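Setareh Naseri
Robot wrangler, cable untangler, Gillport

1/ OK so a bunch of you asked what I do all day now that I'm on the Resteck project, and the short version is I collect examples. Lots and lots of examples. I'm going to try to do a thread on it while my coffee's still warm.

2/ The idea: we want an arm that can work inside desktop computers, the fiddly stuff people do with their fingertips. You can write out every motion by hand (I did that for a living for years, no thank you) or you can show a learning system what the job looks like over and over until it picks up the pattern. We're in the showing phase.

3/ One "example" for us is a single run, start to finish. Camera video, joint positions, gripper open/close, all saved together with the same clock. The target for this task is 3000 runs. We're at 1695 as of this afternoon!! I did a little dance by the printer.

4/ The setup has barely changed since February. Old tower on its side, panel off, fixture plate next to it, arm behind. I love this bench so much, you can bolt anything to those slots.

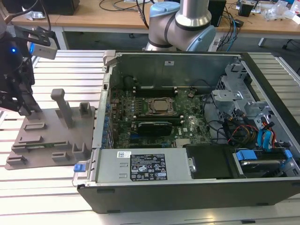
What goes wrong (a partial list)

5/ Cables. Oh my gosh, cables. Those red and yellow power wires on the right side of the case are springy little monsters and they never settle the same way twice. My first instinct was to zip-tie everything. Shirazi (he runs our training side) said please don't, because the computers it'll meet out in the world are messy too. So the mess stays and I fluff it up a bit between runs, like a pillow.

6/ Sameness. If I put the case down in the exact same spot every time, the policy learns the spot and forgets to look. We found this out the hard way with an early batch of 125 runs where I'd been very proud of my neat tape marks. Scooted the case over by a thumb's width and the arm went confidently for thin air. The tape is gone now. I nudge the case before every run and try not to have a favorite position (I totally have a favorite position).

7/ Light. Aluminum is shiny, power supplies are shiny, the top of a processor is VERY shiny. Morning runs and evening runs look like two different planets to the cameras. We keep both on purpose and I write the time of day in the log.

8/ Me. I get tired and my runs get sloppy, or worse, they get slow and weird in a way that still technically finishes the task. So the rule is 20 runs, then I get up and walk around. Before the rule there was a whole evening of data where you could practically see me wanting dinner.
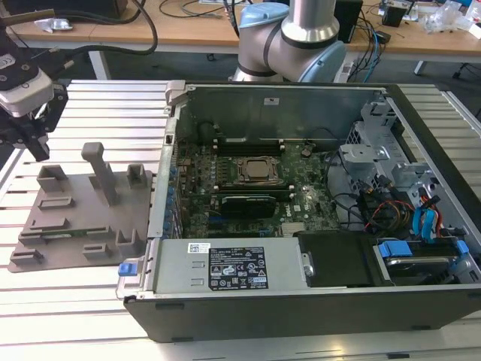 9/ Back to sloppy runs for a sec. We don't throw them all out! If I miss and then fix it, that's gold, the system gets to see what recovering looks like. If I miss and give up, it goes in a separate folder with a note. My notes started out very professional and now a lot of them just say "nope."

10/ Someone asked if the printed plate is off the shelf. It's ours, we call it the Plikurora plate, after a typo in a file name that stuck. It's been reprinted more times than I'd like to admit. Gray filament is what the shop had a ton of.

11/ Someone else asked if I'm bored. Some days, sure! But I put on a podcast and get into a rhythm, and every so often we train on the latest pile and I get to watch the arm try it alone. Last time it did that tiny pause I do before closing the gripper. I didn't know I did that?? It learned my hesitation. I was weirdly touched.

12/ Next up is trying a different case with the parts laid out another way, and I'm nervous about how much will carry over. Shirazi thinks more than I do. We have a bag of pistachios riding on it.

13/ OK coffee's cold, back to the bench. If you've collected data like this and have a good trick for keeping your resets quick, please tell me, mine take longer than the runs do.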